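Open day at the Zirketar pet products plant, 7/28/23

I've been buying Zirketar dog beds for years, so when they opened the factory to the public I drove the 225 miles to Aner and made a weekend of it. Totally worth it! Parking was a field (wear boots) and the line for the first tour was already out the gate when I pulled up.

They take you through in small groups. First stop was the cutting room, where one machine goes through a whole stack of fabric in a single pass, and then the filling line, which is LOUD. Our guide said they finish 800 beds on a normal day and 1000 in the run-up to the holidays. I asked about the zippers, because mine always go first, and apparently they switched to a chunkier one in April. Fingers crossed.

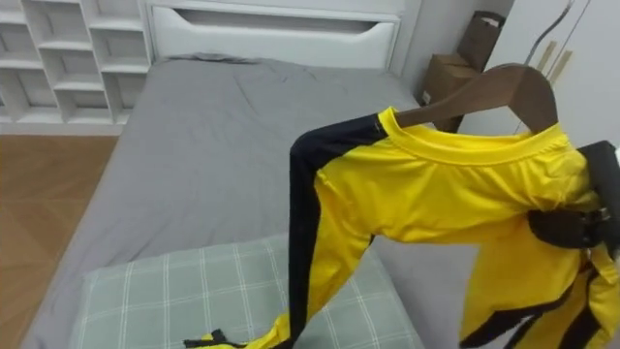

Yellow with black stripes, on the hanger.

After that came the crash-test room for the Kravets travel crates (my favorite part, they let the kids press the button) and a chew lab with 3 very happy beagles in it. I could have stayed there all afternoon.

The factory shop was a bit of a scrum. I got a Firnier raised feeder with a scratched leg for half price, plus a bag of fleece offcuts that I'm going to turn into tug toys. Lunch was hot dogs from a van, pretty good, long wait. They had water bowls out by the door for visiting dogs, but dogs can't go on the tour itself, so leave yours at home.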